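Print this page | E-mail this thread

Audio Drama and Serials > Formats and Delivery

Brimotholm: feed version and broadcast version no longer match

tapehead_lowell
I keep the episode guide for Brimotholm. The guide cites scenes by timestamp, taken from the podcast feed files. Since the feed moved to Engate in April, the timestamps are off. The error isn't constant. In episode 12 the harbor inquest used to start at 409 seconds. On my new download it starts 86 seconds later. On an older phone that pulled the file the week of the move, it starts where it always did.

I compared the waveforms. Dialogue and effects are identical from the end of the titles to the credits. The difference is all in front of the titles. The original had no recap. The new file has a "story so far" segment read by the actor who plays the ferry clerk.

Has anyone else checked this, and is it only the front of the file?

quietcarrier
Checked four episodes, same result. Everything after the titles nulls out if you line it up and flip the polarity. There is a small residue above 15 kHz, which I put down to a different encoder and not a new mix.

Two of my downloads of the same episode have different recaps. One was pulled on a device with the whole series in its history and one on a clean install. The clean install got the long recap. The other got a short one that only covers the episode before.

tapehead_lowell
So the segment is picked at download time.

quietcarrier
Looks that way. It's the same mechanism that hosts use for ads. The server stitches a segment onto the front when the request comes in. The only new part is that they're using it for story material.

Marrowbone
I don't see the problem. Radio serials have always had recaps. The announcer told you where things stood and then you got the episode. If you missed a week you needed it. A listener who starts at episode 12 today needs it more, because there are a lot of episodes and no announcer.

tapehead_lowell
The old announcer said the same words to everybody. If the recap was wrong or gave something away, it did so for the whole audience, and you could write it down in a guide. I can't document a segment that changes with the listener.

Marrowbone
Then document the episode and leave the recap out. It isn't part of the play.

quietcarrier
I disagree with that one. The long recap for the inquest episode says the lamp was "put out." The episode before it leaves open whether somebody put it out or it failed. That question carries the next three episodes. A person who hears the long recap gets a different story from a person who doesn't.

Marrowbone
One verb.

quietcarrier
Yes, one verb. It's a mystery serial.

deskfan_rue
Does the Symonenko app handle this any better? I use it for everything and my chapter marks still land in the right place.

quietcarrier
Symonenko reads chapters from the file, and the host rewrites the chapter table when it stitches. So the marks move with the audio. What doesn't move is anything stored outside the file: bookmarks, shared clips, transcripts, the guide here. If you send somebody a link to a time, it opens at that time in their copy, which may be a different scene.

deskfan_rue
That explains my clips. I thought I was trimming them wrong.

tapehead_lowell
I wrote to Plarkside, who produce it, and asked three things: who writes the recaps, whether a version without them will stay available, and whether the master lengths are published anywhere. I expected a form reply. I got a real one, and have permission to pass the main points along. I sent the waveform comparisons with the letter, along with the list of scene times from the guide before and after the move.

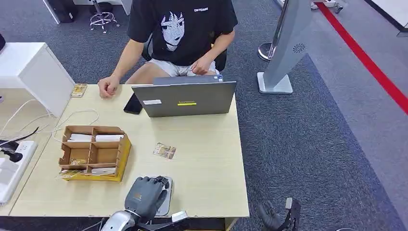 Floarea Onu replied that the recaps were written after the series was finished, from the scripts and not from the recordings, and that the line about the lamp came from an early draft in which the keeper does put it out. She said the wording will be looked at. On the clean version, her answer was that the masters have no recap and never will, but the feed delivers whatever the host assembles, and Plarkside doesn't have a second feed at present.

She also made the case for doing it. Her point was that the serial was built for weekly listening, with each cliffhanger written to be carried in the head for seven days. People who now play five in a row don't need a recap and get the short one or none. People who leave a month between episodes get the long one. She considers that closer to the original experience than a fixed file would be.

She didn't answer the question about master lengths. I've asked again.

Marrowbone
That's a reasonable answer. It's what I said, with better manners.

quietcarrier
It's reasonable as a goal. My trouble is with how it decides. The host doesn't know what I heard. It knows what was requested from my address by an app that identifies itself a certain way. I download on one network and listen on another device a month later. It gives me no recap because as far as it knows I fetched the last episode an hour ago. Going by requests, every person who downloads the series in bulk is a binge listener.

Marrowbone
Fair. I download in bulk and then take half a year over it. I'd be one of the people it gets wrong.

oldreel
A different angle. I worked on a rerun package for a local station years ago. We cut recaps off the front of a Western serial so it would fit the slot, and threw away the cut pieces. There are episodes of that show where no one can now say what the audience was told at the top. If somebody had kept a list of the wording, that would have been enough. I would collect the recaps now, all versions, while they're being served. The audio after the titles is safe. The stuff in front of them will be gone the next time they change hosts.

tapehead_lowell
Agreed. Proposed format for the guide:

Scene times are counted from the first frame of the title music, not from the start of the file. Everything before the titles gets its own entry under the episode, with the full wording, the running time, the app used and whether the download came from a clean install. Where there is more than one recap, each is listed under the date it was collected.

quietcarrier
Counting from the titles works for every episode except the first, which has a cold open before the music.

tapehead_lowell
For that one, count from the first foghorn. It's a sharp enough onset to find by eye in any editor.

Marrowbone
You're going to have people subtracting in their heads every time they look up a scene.

tapehead_lowell
Yes. I'd take that over a number that's right for one listener and wrong for the next. If somebody wants to write a small calculator where you type in the time your titles start, I'll link it.

deskfan_rue
I can do that in a spreadsheet. One cell for your title time, and it shifts the whole column.

oldreel
Also keep the files themselves, not only the wording. The read matters. The ferry clerk does the short recaps flat and the long ones in character, as if he's giving evidence. That's a performance choice, and it changes who seems to be telling the story.

Marrowbone
I hadn't noticed they were in character. If the clerk is giving evidence, then "put out" is his claim, and he has reasons to make it. That reading is better than the draft-script explanation.

quietcarrier
It's a better reading, but the producer has told us where the line came from.

Marrowbone
She told us how it got there. A listener only has what's in the ears.

quietcarrier
We won't agree on that. For the guide I'd print the wording and put Onu's explanation in a note under it, with no comment either way.

tapehead_lowell
Will do it like that. The inquest episode is updated first, the rest in broadcast order. Please post recap wording in this thread, with the app and the type of install. If your copy has no recap at all, post that too.

deskfan_rue
Symonenko, clean install, episode 12, long recap, has "put out." Spreadsheet is nearly done, I need to fix the row for the first episode.

Print this page | E-mail this thread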